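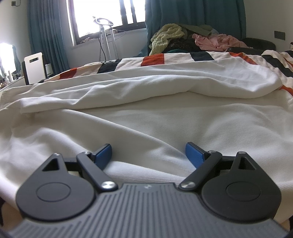 **Linen service: moving from weekly to two-week changes**
Members' board, Small Lodging Operators

**a.hapeta**
Our property has 9 rooms and currently changes all bed linen every week for long-stay guests. Management is considering a two-week cycle beginning in March. The laundry contractor, Trosico, has quoted 1,044 for the season on the new schedule. Members who have made a similar change are invited to share their experience.

**G_Hjaltested**
We adopted the two-week cycle last year. Guests received written notice at check-in and could request an earlier change at the desk. Four did so over the season. I would recommend it, provided that pillowcases remain weekly.

**zukauskas_a**
I must disagree. Guests who stay a month are paying for service, and clean sheets are the part of it they notice most. A two-week cycle should be offered as an option with a reduced rate – it should not be the standard.

**G_Hjaltested**
A reduced rate is reasonable in principle. In our case the saving per room was too small to divide.

**bjarke.b**
Please check the contract before deciding. Ours set a minimum weight per pickup, and we were billed for the full amount on light weeks.

**a.hapeta**
Thank you. The draft does contain a minimum, on page 2. I will ask for it to be removed.

**zukauskas_a**
Please also ask who pays for torn sheets. Under our former agreement the property did, regardless of where the damage occurred.

**a.hapeta**
Noted. Both points will go to the contractor, and I will post the reply in this thread.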